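Hand-held gripper sessions: rules worth keeping

The Keldale checklist has 15 rules for recording with two grippers. I doubt most of them change anything. These do.

Step 1. Clear the table
Leave out only what the task needs. "Tidy" is too vague a standard, so write down which items stay.

Step 2. Mind the cables
Let each one run off its own side of the table. Clips are supposed to help, but I've seen them snag. Open both jaws before you start.

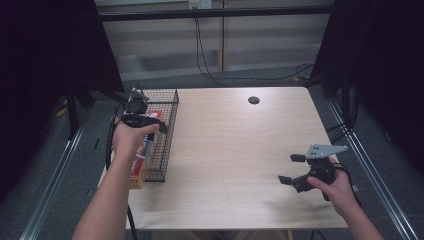

Step 3. Stop after 7 minutes
Keldale allows twice that and gives no reason. My grip gets sloppy well before then, and sloppy takes are no use to anyone.

Step 4. Log the bad takes
Rule 2 says to delete them. I wouldn't. Mark them failed, note the task, and keep the file.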